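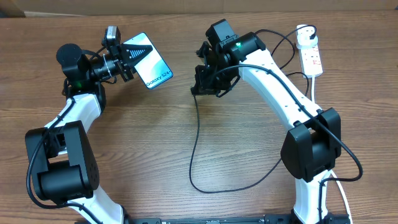

SMALL BUSINESS

The owner of Avari, a two-room furniture shop in Drerkside, would like customers to stop asking whether the tables are "finished".

"They're oiled. That's the finish," she says, in the tone of someone on her 162nd explanation since February. "People want it to look like glass. Buy glass."

She took over the lease with $800 and a borrowed sander – the sander has since gone home, the debt took longer. Her first sale was a hall table to a man who returned it because it was brown.

"I asked what colour he'd been hoping for. He said less brown."

Business is better now, though she won't call it good. Coasters keep the lights on. A dining table takes her 123 hours and she has never dared work out the hourly rate.

"My accountant did once. He went quiet and made me a cup of tea."

The shop is shut until after lunch most days. Knock anyway.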